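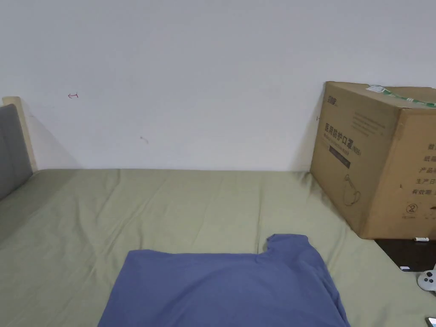 Lindsay, November

Folding robot is in, and now I'm a "fold quality lead." What do I ask for?

Posted by Wilma Swanson

I work for a wash-and-fold service with nine people on the folding side. On Monday management switched on a machine called the Kikenix. You feed it T-shirts, it folds T-shirts. It manages 500 a shift, which is more than I do, and it doesn't stop to complain about the radio.

My new job is to fold each kind of garment by hand first, laid out flat with the neckline straight, so there's a "reference fold" for the machine to match. Then I stand at the far end and refold whatever it gets wrong. It's the same pay with a longer title. I've even caught myself doing it at home. The blue tee on the green sheet is my own, and I was smoothing it out as though somebody was going to grade it.

Two things I'd like to know. Should I be getting more money for teaching the thing? And has anyone been through this and still had a job the next year? Our manager says "nothing changes," and he said it while moving my table.

Yasir Magsi

Get the new duties in writing before you talk about pay. We got a sorting line at our place (hotel linens, a Tarier machine) and for four months "helping out with the robot" wasn't anyone's job, so it was everybody's, on top of the old one. Once it was on paper, two of us moved up a pay grade.

Keep a log of the refolds too. Date, garment, what went wrong. I had 153 entries by the time of my review and it was hard for them to say the machine ran itself. Ours still can't do a fitted sheet. Neither can I, but I'm cheaper to repair.

As for jobs, we lost no one outright. Three people left and weren't replaced. Read that however you like.

Also ask who is allowed to hit the stop button. You want the answer to be you.

Léonie Deschamps

What Yasir said about the log. I'd add one thing: ask how they measure you now. I used to be judged on pieces per hour, and after the machine came in they kept the same target, except I was only getting the pieces it had already mangled. It took me 23 days to get that fixed, and I was the one who had to bring it up.

I do miss talking across the table. My wrists don't.

Callum Kinnear

just fold slower, then it learns slow

Wilma Swanson

Thanks, all. Log started this morning, and the first entry is a hooded sweatshirt. Callum, my manager reads this site.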